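Josto app will ask before it tracks, starting with next update

7 Aug 2020

Josto, the messaging app, is changing the way it handles location data. From the next update users get a prompt the first time they open the app, and tracking stays off until they tap yes. Up to now it was on by default, with the switch buried four menus deep under "Improve my experience."

The change was spotted first in the beta release notes, then confirmed by the company in a short post on its support pages. No big announcement. No word either on what happens to the data already collected, which is the bit most people are asking about in the comments.

Beta testers got the new build overnight. Android first, iPhone "shortly after," says the post, and that's all it says.

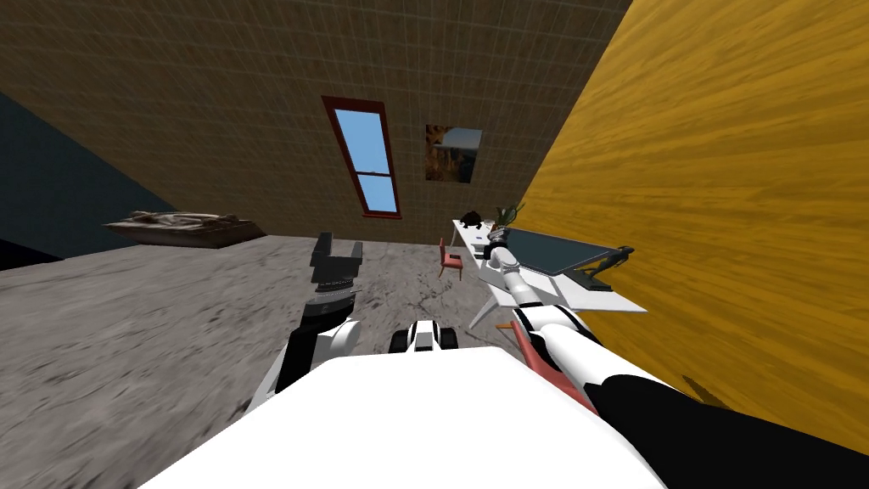
The prompt itself is short. Two buttons, same size, same color, "Allow" and "Don't allow." That matters more than it sounds. Plenty of apps make the yes button big and blue and the no button a thin gray line of text you have to hunt for. Josto did exactly that last year with contact syncing and got a lot of grief over it.

If you say no, the app still works. Group chats, calls, file sharing, all the same. What goes away is the "Nearby" tab and the local offers that show up between conversations. Those offers are sold through Traster, the ad network, and Traster is the one with something to lose. The network gets a location ping every 20 minutes from each phone that has tracking on, going by the beta notes. With the default flipped, a good chunk of those pings will probably stop.

Traster put out a statement of its own within hours. It says it "supports choice" and that ads based on location keep apps free for everyone. It also says it is working on a less precise version, one that uses only the city and not the street. No date for that one.

Part of the pressure came from Nnaji, a privacy group that went through the traffic from a batch of popular apps earlier this summer. It tested 13 of them and put Josto near the bottom. The main complaint was that pings kept going out after the user had closed the app. Josto said at the time this was a bug and fixed it in teh following release. Nnaji says it has tested again and the pings did stop, but wants to know why a bug like that sat there so long.

The group also collected complaints from users. It had around 2,001 by the time the report came out, a lot of them from people who had no idea Josto was collecting location at all.
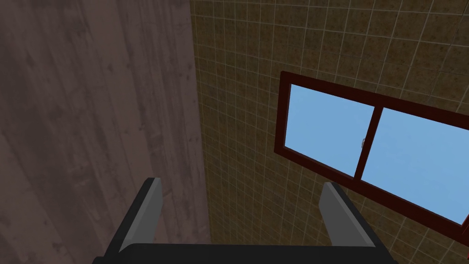
Where the location comes from is the other sore point. GPS is only part of it. Josto also reads the names of nearby wifi networks and Bluetooth signals, which work fine indoors, and can get from those to a pretty good guess at which room of a building you are in. A corner with a wood wall on one side and small square tiles on the other is enough to confuse a lot of camera-based positioning, but wifi doesn't care what the walls look like. The new prompt covers all three sources, the company says. Nnaji says it will check that when the final build is out.

One more thing in the notes, easy to miss. Business accounts are not covered yet. If your employer set up Josto on your phone through Vondska, the device management service, the setting is controlled by the company and not by you. Vondska says admins will be able to hand the choice over to staff if they want to. Will they? Depends on the boss, basicly. 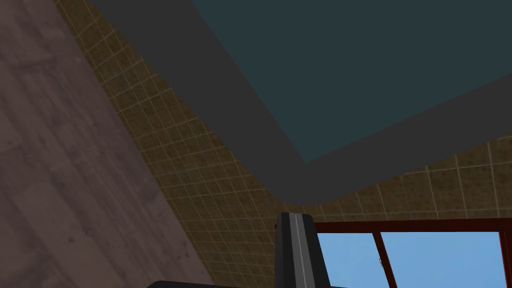 Workers on those accounts should at least get a notice telling them tracking is on. A small banner at the top of the settings page, no button. Vondska says the banner will be in place by the end of August.

For everybody else: update when it shows up, answer the prompt, done. Anyone who doesn't want to wait can switch tracking off now. Settings, then Account, then Data, then "Improve my experience." Turn that off and restart the app. The choice carries over after the update, according to the support page, so you shouldn't see the prompt at all.

Old history is harder. There is a delete request form on the website, and Josto says requests take up to 13 days. The form asks for the phone number on the account plus the email, and people who signed up with no email are being told to add one first. Josto hasn't answered questions about that yet. Will update when they do.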